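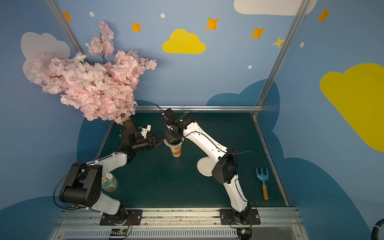

Corina Kaufmann
Controls, Wamis project

Right arm stops over the paper cup and hovers. Planner says goal reached, no error. Left one seems to have the branch. Timeout is 3000 ms, tried 995 too, same thing. Ideas?

seok_fan26
Goal tolerance too loose. Tighten z.

Domenica Ruchti
Disagree – I'd look at perception first. Blossoms could be messing up the depth, so teh cup height comes out wrong. Log the pose.

seok_fan26
cup isnt anywhere near the blossoms tho

Corina Kaufmann
Logging both now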